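**Do folded trousers on a bed make a usable task?**

Posted by pacheco_9, February 2026

I'm collecting two-gripper examples for a folding model and have 100 takes in one bedroom. Is one sheet and one pair enough?

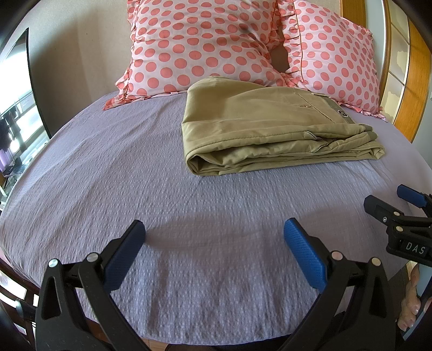 *Khakis in front of the pillows, jaws open*

**Trundix**

No. Change the sheet and the room. My first 467 takes all had the same bedding.

**zekari**

Depends. Keep the start pose loose too.

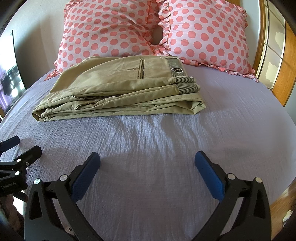
*Same setup, second gripper on the left*

**Bondaletti**

more takes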